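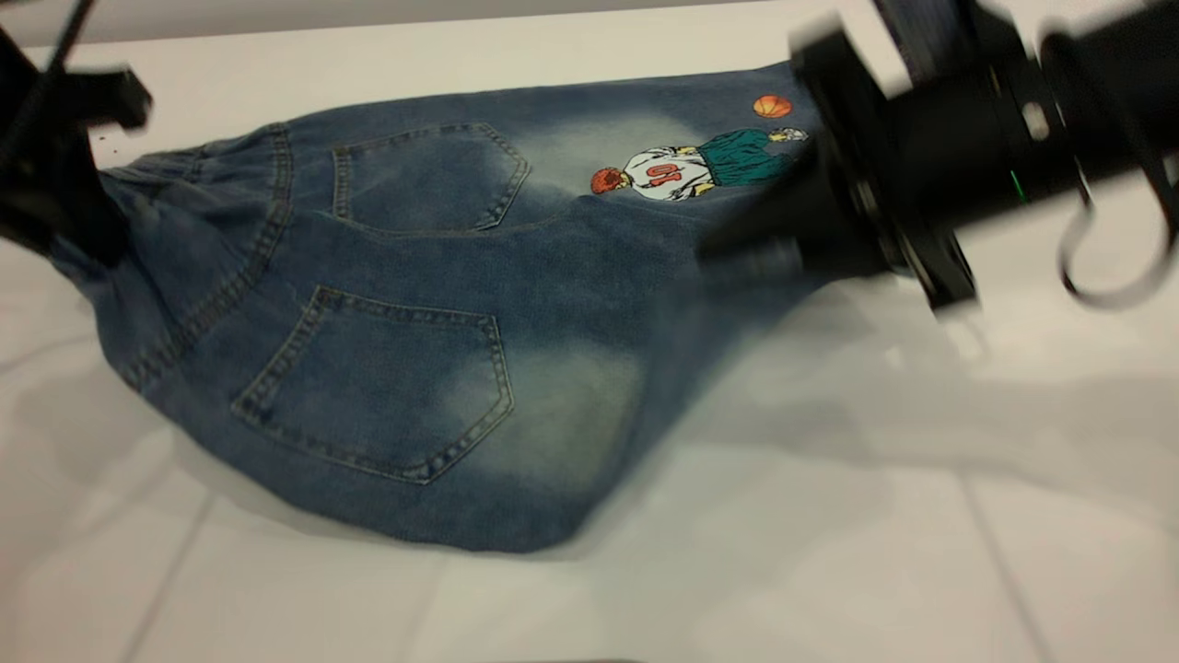 À quoi sert un historien de l'environnement quand un fleuve a déjà été redressé, endigué et vendu en cartes postales ?

À retrouver qui a tenu la règle, répond Eckhard Seidel. « Un fleuve ne devient pas droit tout seul. Il y a des devis, des pots-de-vin, des ingénieurs qui s'ennuient en province. Tout cela laisse du papier, et le papier, c'est mon gibier. »

Il reçoit dans un bureau où le radiateur siffle et où la deuxième chaise sert d'étagère. On reste donc debout un moment, le temps qu'il déplace les procès-verbaux de l'ancienne régie des eaux de Jornard. Il en a lu 178. Il en conseille deux.

Son livre suit l'assèchement des marais de l'Otemau, une rivière que les atlas orthographiaient de trois façons avant qu'on ne la canalise, et d'une seule ensuite. La thèse courante veut que l'opération ait répondu au paludisme. Seidel a cherché les malades. « J'ai trouvé des fièvres, bien sûr. J'ai surtout trouvé un fabricant de pompes, Zamex, qui écrivait au préfet toutes les semaines pour prendre de ses nouvelles. Une sollicitude remarquable. »

Les riverains, eux, n'écrivaient guère. On les connaît par leurs amendes : pêche à l'anguille hors saison, coupe de roseaux, vache égarée sur une digue neuve. Seidel a bâti un chapitre entier sur cette vache. Son éditeur voulait le réduire à une note, il a tenu bon, et il faut avouer que c'est le meilleur du volume. La bête y traverse 3 juridictions, dont l'une n'existait plus depuis deux ans.

Radosław Pawlak, qui a dépouillé avec lui les papiers de l'ingénieur Nowakowski, arrive vers la fin de l'entretien et reste sur le seuil, faute de troisième chaise. Il est moins sévère. « Nowakowski aimait sincèrement les marais, dit-il. Il notait le passage des oies dans la marge de ses calculs. Il les a asséchés quand même, avec beaucoup de soin. » Seidel hausse les épaules : l'amour, en hydraulique, ne change pas le débit.

Les deux hommes se disputent là-dessus depuis le début de leurs recherches. Pawlak tient que les carnets prouvent un remords. Seidel y voit un homme qui chassait le dimanche et voulait savoir où se posait le dîner. Les carnets, consultés à la demande du visiteur, autorisent les deux lectures, et une recette de civet.

Et maintenant qu'on parle de rendre à l'Otemau ses méandres ? Seidel se méfie du mot rendre. « On va creuser des courbes à la pelleteuse, d'après un plan. C'est un deuxième chantier. Je ne suis pas contre, je demande seulement qu'on garde les factures. » Le projet prévoit de rouvrir 230 hectares à l'inondation. Les agriculteurs ont protesté, les pêcheurs aussi, pour des motifs opposés – les réunions publiques sont, paraît-il, très suivies.

Il y assiste au dernier rang. On lui a proposé une fois la tribune ; il a parlé quarante minutes de la vache. On lui a laissé depuis son dernier rang, d'où il prend des notes pour un prochain livre. Pawlak, lui, y va pour les oies. Trois couples seraient revenus en février près de l'ancienne écluse, et il compte s'y rendre avec des bottes et un exemplaire des carnets.

Contact – Mentions légales – © Tous droits réservés – Haut de page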